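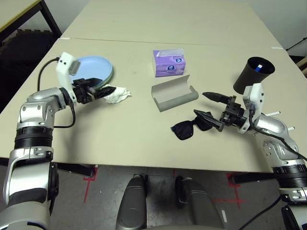 Saturday, August 9, 2025

Fliltar has two arms at last. The second one went on in March and I have been putting off writing it up until it could do something useful on a table with more than one object on it. We are most of the way there, so I am writing it up anyway.

For anyone who hasn't read the earlier posts: I share a unit in Nedstead with Darcy Mahuika and Samina Bajwa. Darcy does the mechanical side, Samina does the wiring and I do the software and most of the sweeping. The arms are second-hand and the wrists and grippers are our own work, apart from the motors.

The wrists

The white housings are the fourth version. The first three were too tight round the connector, so the cable came out at a bad angle and rubbed. Version four is longer at the back and the cable can leave in a wide loop. It looks untidy. Samina wanted it clipped all the way down and I wanted it loose, and we settled on clips above the elbow only. On the left arm the loop has to be big enough for the elbow to fold right up, and you find out how big by folding it up very slowly with one hand on the stop button.

I lost two cables before I learnt that. One was my fault entirely. I had the joint limits from the old wrist still in the file.

The fingers

The grippers are plain two-finger ones, black, and the pointed fingers taper a lot towards the end. Darcy cut a blunter set first. They were good on a mug and hopeless on anything flat, as they couldn't get under an edge. The tapered ones will pick up a pair of folded sunglasses if they come in low, with the lower finger right down near the table. Come in a little high and they push the glasses along instead. The pads wear at the tips and I have started keeping spares in a jar.

Grip force is set in the software as a number from 0 to 1000, which means nothing in real units. I never got round to calibrating it. Sunglasses are happy at 99. A tissue doesn't care what number you give it.

Tissues

I have spent more evenings on tissues than on anything else. A plate stays the shape it was when you measured it. A tissue changes shape as soon as a finger touches it, and then whatever the software thought it knew is out of date. The left gripper tends to press down into the middle of a crumpled one and get some of it between the fingers and some of it beside them. The motor current looks much the same either way, so the arm believes it has hold of the thing when it might only be leaning on it.

What has helped is lifting a little way, stopping, and taking a second look from the wrist before moving on. It is slow. Duygu Gezer, who has the bench by the door and builds clocks, asked whether it was meant to pause like that or had crashed. Fair question. I've put a short beep in now.

Pulling a fresh tissue out of the box is a separate problem, and I have given up on it for the moment. The box comes along with the tissue. You could hold the box with the other arm, which is the whole point of having two, but the timing isn't good enough yet and I squashed a box finding that out.

The tables

We use two tables pushed together because that was what we had. They are a pale beige, which is fine for the cameras under the strip lights, though a white tissue on beige is not a lot of contrast. The seam between them was a nuisance early on. The software kept finding it and treating it as the edge of something. I now mask it out, which works as long as the tables stay put, so there is red tape on the concrete to put everything back to. If you visit, please don't lean on the far table.

The plates and the glasses case are the other regular objects. The case is useful with the lid open because it gives me somewhere to aim for. Putting sunglasses into it is the job I actually want working by winter. At the moment the right arm can find the case and it can find the glasses. Doing both in one go has worked 14 times, all of them in the log, and I won't say how many tries that took until I have gone through the log properly.

One odd fault

Log entry 1815, if Darcy is reading. The right arm stopped dead halfway through a reach with no error. I swapped the power supply, then the cable, then spent a whole evening in the code. Zübeyde Türkmen came over from the Dultville workshop to borrow a tap set, put her hand on the connector at the base and said it was loose. It was. It has a proper latch on it now.

Next jobs

A better mount for the wrist cameras, as they still shift when a finger catches the table. New pads, from a softer sheet that Hacer Tatlı has offered me the end of. And the joint limits need to live in one file instead of three, which I have been saying since the first post. I'm in the unit most Thursday evenings if anyone wants to come and have a look — bring your own mug.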